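Reading time: 3 min

Re: Blood pressure cuffs for the lending shelf
Jun 13, 2019

Radoslava Jurčo wrote:

> Hello all,
> Our clinic at Stundirton wants to start lending home blood pressure monitors to patients whose readings run high in the office. We have money for 95 units. Before I put the order in, I'd like to hear from sites that already do this. How long do you lend them for? Do you ask for a deposit? And what do you do about cuff sizes? The supplier's standard kit has one size only.
> Radoslava

Radoslava,

We have been lending monitors out of the Sendley office since December, so I can answer some of this.

Loan period: we started with two weeks and moved to three. Two was enough for the readings, but people had trouble getting back to us in time, and the nurses spent their mornings on reminder calls. Patients take two readings in the morning and two in the evening for seven days, and we drop the first day when we work out the average. The rest of the loan is slack.

Deposit: no. We talked about it and decided it would keep away the patients we most wanted. We have made more than 200 loans and lost 3 monitors. One of those was left on a bus and may still turn up.

Cuffs: please don't buy the one-size kit. A cuff that is too small reads high, and then you are treating a number that isn't there. We measure the upper arm at the desk and write the size on the loan card. About a third of our loans go out with the large cuff – plan for that, and buy a few extra large ones too. Ask whether spare cuffs can be ordered separately, as they wear out before the monitors do.

A few things we got wrong at first. We gave out a four-page instruction sheet and people didn't read it. It is now one side of one page in large type: sit for five minutes, feet flat, arm supported, no talking, write down both numbers. We also relied on the monitor's memory for the readings, and some patients had let a spouse try it. Now we ask for the paper log and use the memory only as a check.

Batteries go in fresh with every loan. Wipe the cuff and tubing when it comes back, and check the monitor against an office device twice a year.

Halilović and Skivunen run their own lending shelves and both use a shorter loan than we do, so it would be worth hearing from them before you settle on a number. I can send our loan card and the one-page sheet to anyone who wants them.

Tamunoemi Ojo
Sendley
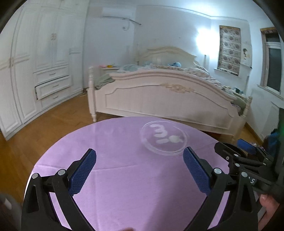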